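Courses > Work and Technology > Unit 6 > Handout 6.2

Automation at the packing bench: task change, staffing and skill

Last updated: February

Scope. This handout covers the Coltach case, which is used again in the unit assignment. Read it with the notes on task analysis from Unit 4. Students who missed that unit should at least know the difference between a job and a task, as the argument depends on it.

1. Background

Coltach runs a kitting and returns site in Firville. Before the change, 74 people worked at the benches over two shifts. A kitting job at the site consisted of five tasks: fetch the tote, pick the part, inspect it, place it in the tray, and record the lot. The company automated two of these, pick and place. The other three stayed with the bench staff. The number of job titles went up by one (cell attendant), and the number of people at the benches fell to 51 over the following year, mostly by transfer to the Brurkham warehouse.

2. What the cell does

Each cell has one arm with a two-finger gripper. New parts are tried in simulation before they are released to the floor. The part library held 1337 entries at the time of the case study. Each entry stores a grasp point, an approach angle, a jaw opening and a force limit.

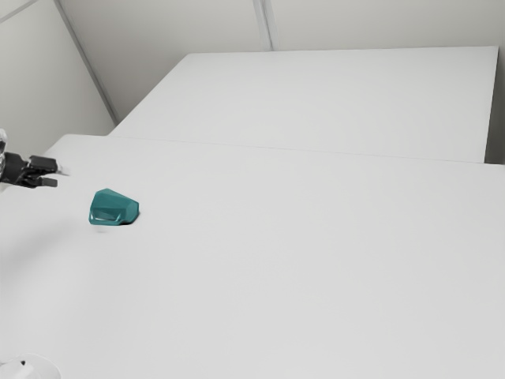 Grasp planning used to be tacit knowledge. A bench worker picked up a part without stating how, and new staff learned by watching. Under the new system the same knowledge has to be written down as values before the cell can run. Irregular parts take the most time. With a low, faceted shape like the teal one, the sloping top and the blunter end give the two jaws different surfaces to close on, and the recess in the front face may or may not be usable as a grip. Someone has to decide which faces are allowed. At Coltach that decision was first given to the integrator, Kershaw, and later moved to the attendants, who knew which parts chipped.

3. Effects on the work

3.1 Pace. Manual picking let workers vary their speed within the hour. The cell sets a fixed interval, and inspection has to keep up with it. Attendants reported fewer sore wrists and more eye strain.

3.2 Skill. Two groups should be separated. Attendants gained skills in library editing and fault recovery. Inspectors lost the handling part of the job, which had also been a check: a worker holding a part can feel a burr. After the change, burrs were found later in the process.

3.3 Pay. The attendant grade was set above the bench grade. Inspectors stayed on the old grade with a higher output target. This was the main point of dispute.

3.4 Stops. Roughly 75 percent of logged stops were cleared by the attendant without a call to maintenance. The log does not show time spent watching a cell that was running normally, so attendant workload is understated in company reports.

4. Terms

Task displacement: a task moves from a person to a machine.
Task creation: the new system needs work that did not exist before, such as library entries.
Residual task: a task left with people when the tasks on either side of it are automated. Inspection at Coltach is the standard case in this unit.

5. For the seminar

Draw the task list for one job at a workplace you know. Mark each task as displaced, created or residual under partial automation. Bring it on paper. Be ready to say who would hold the library and which grade they should be on.

Fermín Aravena

Comments

mtd_k: In 3.4, are the stops counted per cell or for the whole site?

F. Aravena: Whole site. The log has a cell column, but it was not filled in on the night shift.

rowan22: I worked a bench job like this one. The part about burrs matches. We went back to checking by hand on two part families.

jpl: Does the task list have to be a paid job?

F. Aravena: No, but it needs at least four tasks.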